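Jestcombe Home Forum > Laundry and Clothes Care > Puffer jackets: fold, roll or hang?

olesia_s
Started this topic, Tuesday, 19:40

I've got three puffer jackets to put away and one cupboard that won't shut. Last year I hung them all and they took up the whole rail. The year before I used a vacuum bag, and when I got mine out in autumn it was flat as a tea towel and took days to come back. What does everyone else do? They're synthetic fill, except one that is down. I've got 44 cm of shelf depth to work with, if that matters.

Olesia Stetsiuk

mendandmakedo
Fold. Always fold. Hanging drags the fill down to the hem over a few months, and you end up with nothing across the shoulders.

WK_Chang
I don't agree that hanging does that, at least not with stitched baffles. The fill can't go anywhere if the rows are sewn through. Mine has hung on a wide hanger for six winters and the shoulders are fine. What ruins them is squashing. A vacuum bag is the worst thing you can do to down.

If you really haven't got the rail space, a loose fold in a cotton pillowcase is all right. I do my daughter's that way because her wardrobe is tiny. My steps, for what they're worth:

1. Empty every pocket, including any you forgot were there. Close the pocket zips afterwards so the pulls don't catch on the lining.

2. Lay the jacket on the bed, front up, and pull the sleeves out to the sides. Smooth the front with your forearm and let the air come out by itself. Don't lean on it.

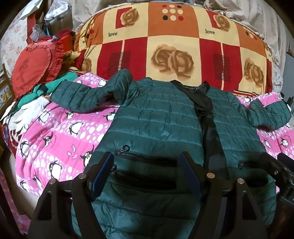

3. Bring the two fronts together and fasten the jacket. If you leave it undone, one front slides under the other and you get a hard crease down the lining.

4. Fold the sleeves across the chest, one over the other. Keep the cuffs flat.

5. Fold up from the hem in thirds, loosely. Slide it into the pillowcase and tuck the open end under.

It goes on the top shelf with nothing on it.

Wai-kit Chang

olesia_s
Thanks, that's clear. Do you wash them first or just air them?

WK_Chang
Wash if the collar or cuffs are grubby, air if not. Collars are the bit people miss. Old skin grease is much harder to shift after a summer in the dark.

pegbag
Love that pillow — a red heart and roses on the bed, very cheerful. My own spare room is beige from one end to the other.

On the subject, I roll mine. Start at the hood end if there is one, roll towards the hem, and put a strip of old sheet round the middle. It stands on end in a box and you can get four in where three folded ones would go.

mendandmakedo
Rolling is just squashing with extra steps. You have to press it to get it to hold.

pegbag
Not if you go slowly. I don't pull the strip tight, it's only there to stop it unrolling. I've done it in two houses and never had a flat one.

boiko_row
Can I ask about the wash? Mine is an old one from a market in Senovville and the label has gone completely blank. I did it at 40 with ordinary powder and it came out in lumps.

WK_Chang
Lumps usually mean it isn't dry inside. Tumble on low with a couple of clean tennis balls, take it out every half hour and pull the lumps apart with your fingers. It can take a whole afternoon. And use liquid next time, half the normal amount, at 30.

boiko_row
No tumble dryer here. I've got it flat on the airer and I'm turning it when I remember.

mendandmakedo
Flat is right. Pat it between your hands each time you turn it. Don't put it on a radiator, I melted a cuff that way.

tallboy80
Zudex boxes are what I use, the ones with the cloth lid. Two jackets per box under the bed. Bit dusty under there but the lid keeps most of it off. I tried cedar blocks as well and the coats smelt like a pencil case until Christmas.

olesia_s
Update: I've washed the two synthetic ones and folded them the way WK said. The down one is on the rail by itself, as a compromise. The cupboard shuts if I lift the door a little. I might try pegbag's roll on my son's coat when he's finally stopped wearing it — he had it on in July last year.

pegbag
Let me know how you get on with it. Slowly, remember.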